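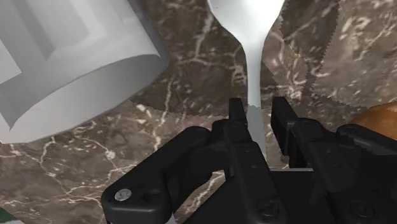

Filed under: Short Fiction / Work & Money

The spreadsheet had 12 tabs by the time Banafsheh Kermani brought it to the kitchen at Clarcombe, and she loved every one of them.

"Tab four is spoons," she said, and turned the laptop so Nestor could see.

Nestor Mangubat was scraping carrots. He had run the kitchen for the residents' hall since before the new wing opened, and he had agreed to the meeting on the condition that he could keep working through it. He looked at tab four without putting down the peeler.

"You have a tab for spoons."

"I have a tab for everything the arm would pick up! Spoons are the hard one, because they're thin and they sit flat, and the fingers have to come down on either side of the handle without knocking the counter. Cups are easy. Well, cups are easier. A cup lying on its side is its own row."

She had been to Itudport to see the thing, two hours each way on the train, and she had not stopped talking about it since. The supplier, Bandara, had let her sit at a desk for a whole afternoon and set up table after table on the screen. Marble counter, steel counter, tray. You put out your cups and your spoons and your fruit, pressed go, and the gripper went down among them. Nothing in it could be broken. She had tried to break it for 7 runs in a row, just for the pleasure of it, and the man from Bandara had gone to get her a coffee.

"And this costs us what?" Nestor said.

"The practice version? Nothing until October."

"And then?"

She clicked over to tab nine. It was her favorite and she had colored it. There was the arm, and the gripper for the arm, and the stand, and then a long tail of smaller lines that she had added on the train home with her coat still buttoned: spare finger pads, a second cable, floor anchors, an electrician, the hours it would take to teach two people to run it. The tail added up to nearly as much as the arm.

Nestor put down the peeler.

"You put in the electrician," he said.

"Of course I put in the electrician."

"When they bought the dishwasher, there was no electrician. It sat in the hall in its box. I hung my apron on it." He pulled the laptop closer and left a wet thumbprint beside the trackpad. "What is this, 400?"

"Finger pads, for the year. They wear."

"On spoons?"

"On everything. I asked for the price if we buy them up front, and if we don't. Look, it's the two columns." She was up on her toes. "The people at Plestulero bought theirs with no spares at all and then they had to wait for a boat!"

He read down the column slowly, moving his lips. She made herself be quiet, which was not easy, and looked at the long rack of drying cutlery and thought of the black fingers coming down, open, one on each side of a handle. She had watched that part so many times. There was a moment just before they closed when she always leaned toward the screen, as though it would help.

"You have left something out," Nestor said.

"Where?"

"My counter." He slapped it. "It is not flat. It drops toward the sink, so the water runs. Your marble on the computer, does it drop?"

It did not drop. It had never occurred to her that a counter could drop. She felt her face get warm, and right behind the embarrassment came a rush of delight, because it was such a good question, and because it was a row she could add.

"How much does it drop?" she said.

"Who knows? I have never measured. A grape will roll."

"Do you have a level?"

"I have a grape."

So they did it with the grape — and then with an egg, which went faster, and which Nestor caught against his apron — and then he remembered that there was a level after all, in the drawer with the string and the birthday candles. Banafsheh held it while he read the bubble. She typed the number into a new tab and called it Counter.

"Now ask your Bandara to tip the table," he said. "Then put out the spoons again."

"You want to come? There's a train at eight. They have two chairs."

He picked up the peeler and did half a carrot.

"Who makes the lunch?" he said, and she was already looking at tab eleven, where she had put in a line for that.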